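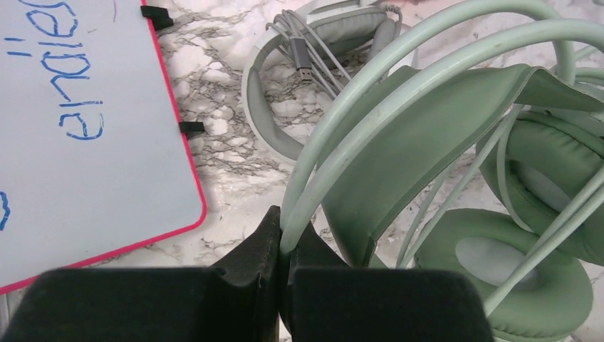
The green pair in the gripper, with the gray pair and the whiteboard behind it on the marble top.

Home | Workshops | How-To | Open Days | Contact

How to Run a Headphone Pick-Up Demo at Your Open Day

2020-01-15
By Everaldo Fontes
21 shares | 3 comments

If you have a small arm, a two-finger gripper and a room full of visitors on the way, please try headphones! We have shown blocks, cups and tennis balls at Kaltness over the years, and people watch those politely for a minute and wander off. With headphones they stay. They know how annoying the things are to pick up out of a bag, and they start rooting for the gripper before it has even moved.

We ran this at our July open day and 93 people signed the book at our table. I've had enough emails since then asking how we set it up that I'm putting the whole thing on one page.

What you need

- An arm with a wrist camera and a parallel gripper. Ours is the older Okico with plain black fingers.
- Two pairs of over-ear headphones that look different from each other. Color is the easy choice.
- A small whiteboard and a blue marker.
- A screen big enough for people at the back.
- A table with a busy surface, if you can stand it. More on that below.

1. Set the table

Put the two pairs down close together and the whiteboard beside them at a bit of an angle. Don't line everything up square. Visitors trust a table that looks like somebody's desk, and the arm should be able to cope with it anyway.

Leave a cable on at least one pair. It is tempting to pull them all off, and you'll get smoother runs if you do, but the cable is where the good questions come from. On the gray pair we left it bundled inside the headband with the USB plug showing, and one boy of maybe nine spent his whole turn asking whether the robot knew which end was the plug. (Ours doesn't. Great question, though!)

About that surface: we used a white marble pattern with gray, brown and black veins. Dark veins next to dark shadows give the vision software plenty to chew on, and Grimard, the package we use to find objects, needed some help at first. Turn on the live camera view while you adjust your lights and watch where the outlines go wrong. Two soft lamps from opposite sides worked much better for us than one bright one overhead.

2. Choose where to grip

Go for the band. Ear cushions squash and wrinkle and roll out of the fingers, and a soft inner strap folds up as soon as you touch it. On our green pair the firm part is a pair of curved tubes that come together at one end, and the spot where they meet is a lovely place to close on. The fingers have something stiff between them and the rest can hang however it likes.

Bring the gripper in slowly for the last stretch. Visitors like to see the fingers close, and a fast approach is over before anyone at the back has found it on the screen.

3. Set the force

Start low and work up. We began at 21 percent of full force and the band slid; we settled on 36 for most of the day. A glossy band is slippery, so check again if you swap headphones. Small scuffs will show up on a demo pair sooner or later, so use one you don't mind marking.

4. Rehearse, then let people choose

Do a long practice session the day before. We logged 81 practice picks and wrote down every miss with a word or two on the cause. Snagged cables came first by a mile.

On the day, let a visitor call out the color. It costs you nothing, and the arm suddenly has a crowd! Have them move the headphones too, with the arm paused and your hand on the stop button. They will put them in terrible places. Run it anyway, and if it misses, show them the camera view and ask what they think went wrong. Some of our best conversations of the afternoon started with a miss.

5. Keep the wrist view on screen

I can't push this one hard enough. From three rows back the arm is just an arm, but the wrist camera puts everybody right down between the fingers, with the cushions and cables looking huge. We saved 736 stills over the day and I still enjoy flipping through them.

Ban, our little scheduling script, returned the arm to its start position after each turn so I could keep talking. A button does the same job fine.

If you try it with earbuds, write and tell me how it went. I gave up on mine after an hour, but I'd love to see somebody get it working.

Previous: Taping Off a Safe Viewing Area | Next: Spare Fingers and Where to Keep Them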